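Review: Gimum head camera, with the Soltport two-finger gripper
Nov 30, 2022 | by the Tostulero workshop desk
Print this page | E-mail this page

I have used the Gimum head camera since August, and I want to write what I think of it, including the parts which did not please me. My interest is narrow. I teach robot arms to handle soft things: cords, straps, towels, ropes. For such work I need many recordings of human hands, seen from the height of the eyes, and afterwards I try the same task with a gripper and compare.

The camera weighs 105 grams without its cable. On the first day I felt it on my forehead all the time. After one week I forgot it, except when I looked down for long, because then the band slides a little. Looking down is most of my work, so I would like a better band. The one from Prasertsri, which I had before, was wider and held well, but its camera was heavier and became warm.

The field of view is the best point. With the older Prasertsri model I often lost one hand when I lifted it to the side. With the Gimum both hands stay in the picture during nearly all of a task, and also the place where the object is put down.

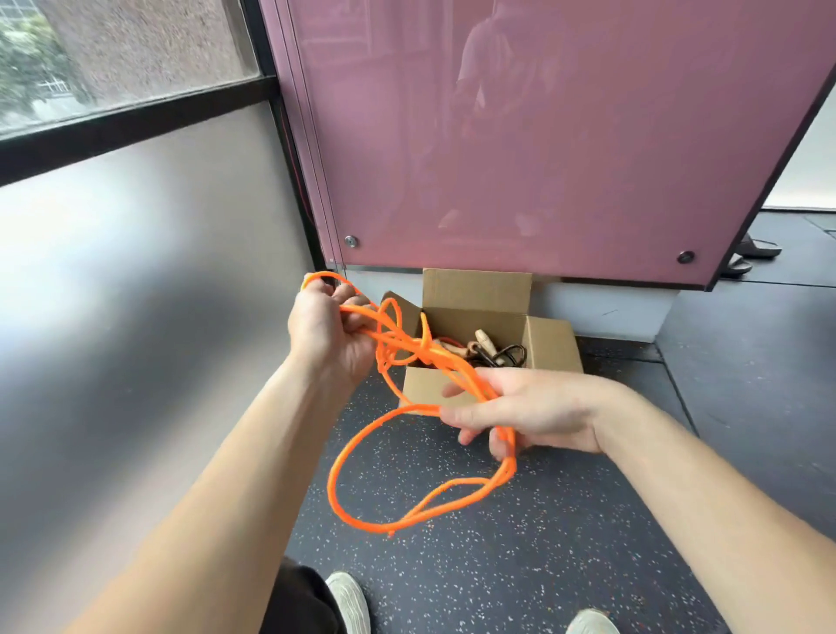 Rope is a hard test for any camera, and I choose it for this reason. Strands cross each other, the fingers cover the crossing, and the software must guess which strand goes under. A strong colour helps a lot. I tried first with black cord on a dark floor and the results were poor, so please do not judge the camera from such a recording. Orange on dark grey is easy for it.

Glossy surfaces are less easy. The camera changes its exposure when a bright window comes into view, and for a short moment the colours go pale. There is a setting to lock the exposure, but it is hidden in the second menu and it goes back to automatic after each restart. I have written this on a piece of tape on the battery case. Reflections in a shiny wall did not disturb the hand tracking in my tests, which surprised me in a good way.

The battery gave me 17 short recordings before it asked for the charger. The maker's file format opens without problems, but the clock of the camera and the clock of the arm controller must be matched by hand. 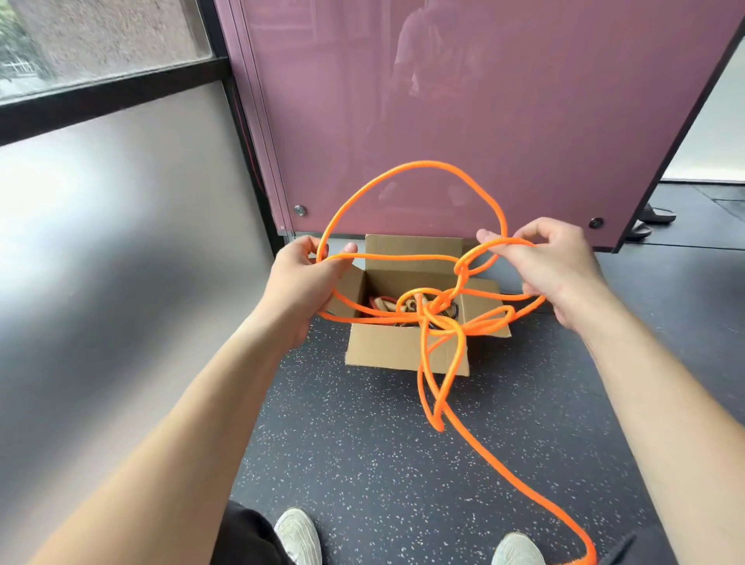
Now the gripper. The Soltport has two flat fingers with rubber pads, and it closes gently enough that a rope is not crushed. It can take one strand from a pile and lift it. What it can't do is to hold several strands and at the same time let one of them slip, as we do with the thumb without thinking. For a knot with small loops I would need two arms and a great deal of patience. For putting a rope back in a box, one arm is sufficient.

I paid 724 euros for the camera and 930 for the gripper. For the camera I find the price correct. For the gripper I would wait, if your objects are soft and tangled; with boxes and bottles you will be more satisfied than me. The spare pads are sold separately and they wear quickly at the corners, so order a second pair together with it.

Contact | Copyright Tostulero | Back to top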